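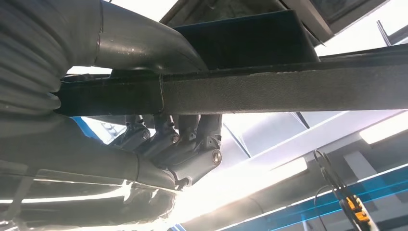

I have owned my car for nine years and until last month I could not have told you one thing about the bottom of it. I knew there was a bottom. Things dripped from it, and once, outside Promley, something fell off it and the car kept going, so I took the view that it had been a spare.

Then came the noise. It started in the cold weather, a sort of clonk when I turned left out of the grocery store lot, and I dealt with it the way I deal with most things, by turning right. You can get nearly anywhere by turning right if you leave early enough. But Thandeka Modise, who shares my commute and doesn't care for my methods, made me book it in at Opoku, the garage over by the rail yard, and on 2/2/22 I found myself standing under a car and looking up.

I recommend it to anyone who thinks they've got a grip on their life. From the driver's seat a car is cup holders and a radio. From underneath it's a lot of pipe and a lot of black stuff with a surface like sandpaper, which I took for ruin and which I gather is probably undercoating and meant to be like that. There was a big ribbed hose that would have looked at home on the back of my dryer. There was a cluster of gray metal arms bolted together with round metal-faced joints, and I was told these were the suspension, and that the clonk lived somewhere in that neighborhood. I nodded. I've been nodding at mechanics since I was seventeen and I'm very good at it by now.

The verdict was a worn bushing. A bushing, as far as I could follow, is a small round thing that sits between two larger things so they don't argue. The bushing itself costs next to nothing. Reaching it costs 300 dollars. I've had dental work on the same principle.

What I liked best, though, was the shelves. I have a weakness for other people's storage. My own garage at home runs on the geological system, where you dig down to the year you want, and at Opoku they have these blue metal units with the slots punched all the way up the legs, and bins, and crates that stack because they're the same crate. I stood looking at them longer than a customer should.
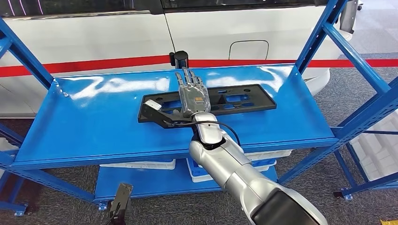

The blue shelves, with a black plastic bracket on top.

I asked what the bracket was for and got an answer with four nouns in it that I didn't know. It has holes in it, rectangular ones and round ones, and a little gray clip out on the end of one arm, and I suppose every one of those holes means something to somebody. In my house a part like that would go in the kitchen drawer with the Allen keys and stay there until we moved.

So of course I came home and priced shelving. The good stuff is made by Gutari and costs more than the bushing. There's a cheaper make, Plarkik, that comes with 80 bolts and a drawing. I ordered the Plarkik. It's been leaning in its box against the garage wall ever since, on top of the stuff it's supposed to hold, and I plan to get to it in March.

The car turns left now. I still mostly go right - it's a nicer drive.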